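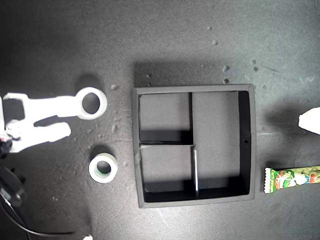

Workbench > Opinion > Upkeep

Let the Sorting Cell Get Boring

6 January 2018
By Maite Toledo

I love a fingertip check. I know how that sounds! But after a year of looking after the small sorting cell at Dradach, I'm convinced the best hour you can spend on a gripper is the one where you give it dull things to hold and watch its fingers.

Rolls of tape are my favorite. A ring is a wonderfully picky test piece: it has a rim, it has a hole, and if one finger has crept even a little out of line the ring tips and you see it right away. Snack packets come next, for the opposite reason (they crinkle and give). Then the divided tray, which stays put while everything else gets swapped.

Chiharu Mizuno runs the cell on the late shift and she'd start with the software every time. We argue about this happily. She reset the grip offsets twice in May, 2 mm each time, and the drops kept coming until Elikem Odoi put a wrench on the finger mounts. One screw was loose. One!

So my routine is screws first, then 50 slow picks, then 200 at working speed, and only then do I open the settings. I'd wipe the table before any of it, crumbs included, and I'd check that the cable can swing without dragging on anything. Write down which finger you touched, too. Our log is at 479 entries and I read it for fun.

Recent items
Rocío Benítez: Two cheers for the spare finger
Lertchai Nakpan: Cable slack, again
Trays I have known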